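Slow Fashion Math, Again

June 28, 2026

I have been reading the "cost per wear" crowd for years now and I still don't buy it. The idea, if you've been spared, is that you divide the price of a thing by the number of times you'll put it on, and if the answer is small enough you are allowed to have it. A coat that costs a month's groceries becomes pennies a day. Wonderful. By that logic I should own a boat.

What set me off this time was a newsletter from a company called Flukoslow, which sells an app that logs your outfits. The claim was that a good winter piece should reach 1,000 wears. Think about that for a second. If you wore something every single day from November through March, with no laundry days and no warm spells, you'd need more than 6 winters to get there. I don't have a pair of shoes that has made it that far, and I'm careful with shoes.

I wrote and asked where the number came from. The answer, from a very polite person, was that it was "aspirational." So it's a wish. Fine, but then don't put it on a chart. 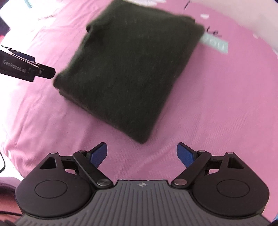

Cost per wear falls apart first on the estimate, because the person making it is standing in a store wanting something. My friend Apolline Langlois kept a real log for a while, on paper, and quit when she saw that the stuff she'd justified with the most arithmetic was the stuff she wore least. Knits are where I fool myself. A fuzzy dark green one, folded up on a pink sheet, looks like it could go on forever, and I've never once stood over a sweater and pictured pills at the elbows or a moth. I picture a cabin. I don't own a cabin either.

Then there's the upkeep, which the app leaves out completely. Dry cleaning, a decent comb, cedar blocks that may or may not do anything (I have my doubts about those too). I priced a repair at Chauvin, the mending place near the old post office, and they were fair, but a couple of visits like that and your pennies a day are dollars again. Flukoslow has no box to type that into. I looked.

And the part that bugs me most is that the math only ever runs one way. I have yet to read a post where somebody did the division and put the thing back. It always comes out to yes. A calculator that always says yes is a salesman — a quiet one, but still.

I'm told the next version will let you share your numbers with friends and compare. Apolline has already said she won't be joining. I may sign up just to see what it does with a bathrobe, which by my count would be the best investment I ever made, and it came free with a mattress.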